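Toolbox sorting (loose wiring)

Toolbox sorting is the arrangement of small electrical parts, wire offcuts and connectors in a portable open box or in trays beside it. In the Clevthorpe scheme, first circulated in August, the contents are divided by form before they are divided by use: stiff items go to the bottom, flexible items to the top.

Short lengths of wire are the usual source of disorder. They catch on clips and housings and are drawn out with whatever is lifted next. A pale translucent container is commonly used for them, as insulation colors such as red or pinkish-purple can be told apart through the wall. 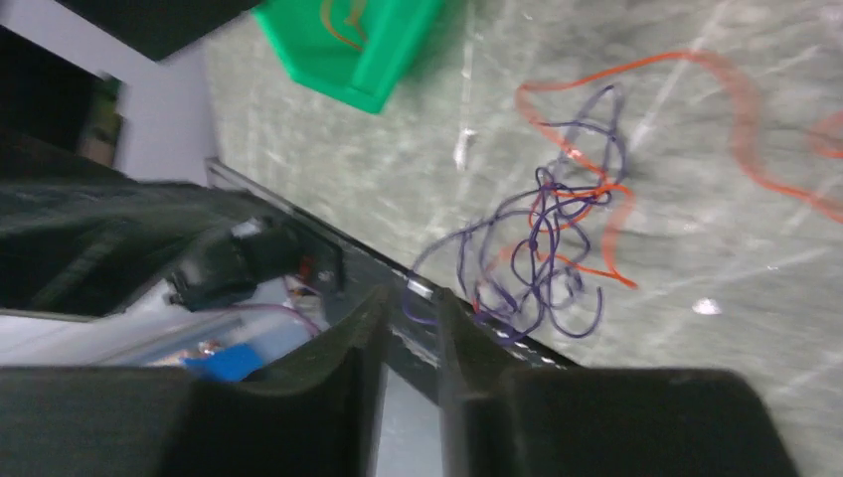
Manju Yadav disputes the use of see-through containers, writing that they encourage people to look without opening and that a written label does the job better.

Work surface

A flat, hard panel is preferred to cloth. Mottled or marbled gray finishes hide scuffs but also hide thin dark wire, which is easily left behind when the box is closed. Small tangles are set down near the box and separated one strand at a time — pulling on the whole bundle tightens it. Pieces under 16 mm are generally discarded.

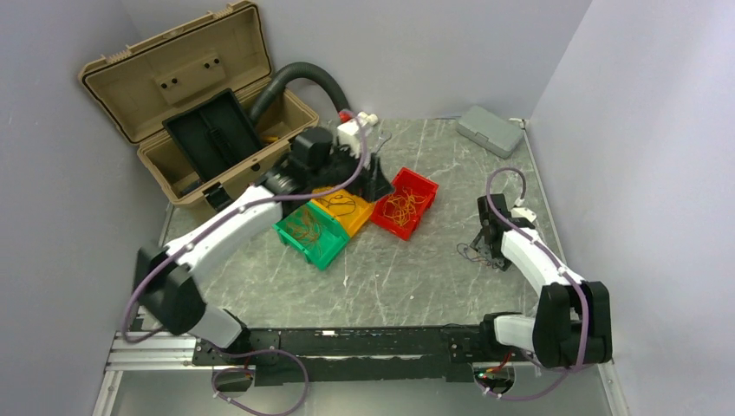 Separating strands by hand takes longer than the scheme admits, according to Hacer Dönmez, who would cut any knot that does not open on the second try.

Variants

The Khattak method omits the division by form and keeps one compartment per color. It requires more compartments, 26 in the full version, and is rarely used in portable boxes. The Stovo insert is a shallow lift-out tray for connectors only.

See also: Cable tie; Parts bin; Wire gauge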